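Home News Fixtures Features Club Tickets Contact

The long way back to the first team

Fenna Van Acker was putting out cones when the squad list went up in the corridor at De Haan. A team-mate shouted the news across the pitch. After 8 months without a competitive match, the midfielder was back among the substitutes. 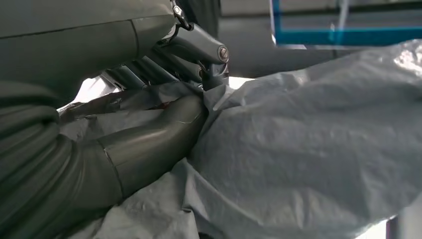 Reading time: 2 minutes

Van Acker damaged her knee last May, in the closing stages of a league game at Jolodell. She knew it was serious before the physio reached her.

"I heard it go," she says. "I remember looking at the stand and thinking I would not be playing there again for a while."

The operation went well, but the first weeks were slow. She moved back in with her parents, slept downstairs and watched the start of the season on a laptop. By autumn she was running in straight lines. Turning came later, and tackling later still.

Head coach Stijn Claeys kept her involved in the meantime. She sat in on team meetings, and from the winter break she helped him with the under-15 girls, taking the warm-up and the passing drills.

"She sees the game well," Claeys says. "The younger players listened to her. I think it did her good to have a session to plan."

Her return came on February 10, 2018, at home to Semano. The ground holds 1600 and more than 800 came, a good crowd for a cold afternoon. De Haan were a goal up when Claeys sent her on for the last six minutes. She touched the ball four or five times, won a throw-in near the corner flag and gave away a free kick for a late challenge.

"I was pleased with the free kick," she says. "The referee wasn't, but I had gone into a tackle without thinking about it."

Griet Goossens, who captains the side and has played beside her since they were teenagers, expects her to need several more matches before she can start one.

"Her passing is the same as it was. Her legs will take longer, and she gets cross about that. We tell her to sit down and have some tea."
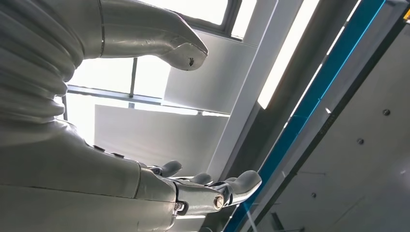 When will Van Acker be ready to play a full match?

Claeys is aiming for the end of March. He plans to give her half an hour in each of the next few games, then a first start if her knee does not swell afterwards.

De Haan travel to Nullov next, on a heavy pitch that Claeys has never liked. Van Acker will be on the bench again. She still does her strength work every morning before her job at the pharmacy, and she has kept the under-15s, who have a cup tie of their own to prepare for.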